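Summer shoe sort-out: what works at our place

Posted January 2025

If your front hall is anything like mine at this time of year, there's a drift of thongs, school shoes and one gumboot with a gecko in it right where you put your foot when you come in with the shopping. I had a big go at ours over the holidays and a few of you asked for the details after I mentioned it, so grab a cuppa.

First job, get everything out. And I mean everything, including the ones under the bed and in the boot of the car. I spread an old sheet on the verandah and made the whole family come and claim theirs. Anything that pinched went straight in the op shop bag. The rest got its soles banged together over the garden bed (do this outside, trust me, the amount of beach that came out of my son's runners!).

Cleaning knit sneakers

Knit uppers are lovely on the feet and a pain to keep nice. I don't put mine in the machine any more, I did that once with a navy pair and the glue let go at the toe. What I do now is take out the laces and insoles, then mix 500 ml of lukewarm water with a small squirt of dishwashing liquid. Dip a soft nailbrush, shake it nearly dry and go in little circles, always with less water than you think. Wipe off the suds with a damp face washer and stuff the shoes with plain paper. Newspaper is fine for black ones but the ink will come off on white, ask me how I know.

Leave them in the shade with a breeze. Full sun turns the rubber yellow and makes the soles go hard. Mine take a day in summer and nearly two in November when it's muggy. Change the paper once if it feels soggy.

Laces go in a mug of hot water with a spoonful of laundry soaker for 60 minutes. Rinse, squeeze in a towel, hang over the tap.

Keeping the boxes

I used to flatten every shoebox for the recycling and then go and buy plastic tubs, silly me. A decent corrugated one is plenty strong enough for a shelf in a dry cupboard.

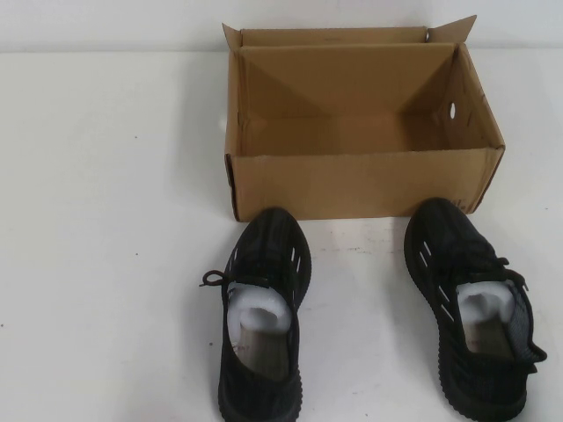 Black knits and a plain brown box. 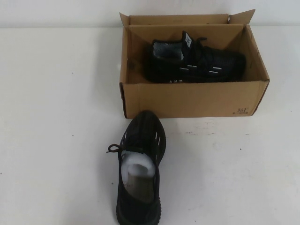 Wait until the shoes are bone dry before they get put away, and by that I mean push your fingers right up into the toe and feel. A shoe that's the tiniest bit damp will go mouldy in a closed box in a fortnight up here. I put them in heel to toe with a sheet of tissue between, and a little cotton bag of bicarb tucked down the side. The bags are cut from an old pillowcase and tied with kitchen string. I got 6 out of one pillowcase and still had enough left for a duster.

Label the short end, the one that faces you on the shelf. I use masking tape and a thick marker because the tape peels off clean when the contents change. My sister prints hers on one of those little Brolus label makers and they do look smart, but I've lost too many evenings to fiddling with fonts.

Don't stack them more than four high, the bottom one bows and then the whole lot leans. And keep them off the floor! Silverfish adore cardboard. A strip of scrap pine under the bottom row is enough to let the air through, and I stick a few cloves in a tea strainer at the back of the cupboard. No idea whether the cloves do anything but it smells like Christmas cake.

Everyday shoes

These don't get boxed, life is too short. We've got a boot tray by the back door (mine's a Tornmont, $31 at the hardware place, any tray with a lip will do) and the rule is two pairs each. When a third pair turns up it goes back to its owner's bed, on the pillow if I'm in a mood.

For pongy ones, a tablespoon of bicarb in each shoe overnight, tipped out in the morning and tapped well. Don't do this with leather, it dries it out. Leather gets a wipe with a damp cloth and a bit of Stivico cream on a rag, left ten minutes and buffed with an old sock.

Next I'm tackling the linen press, so if anyone has a way of folding a fitted sheet that doesn't end in swearing, pop it in the comments.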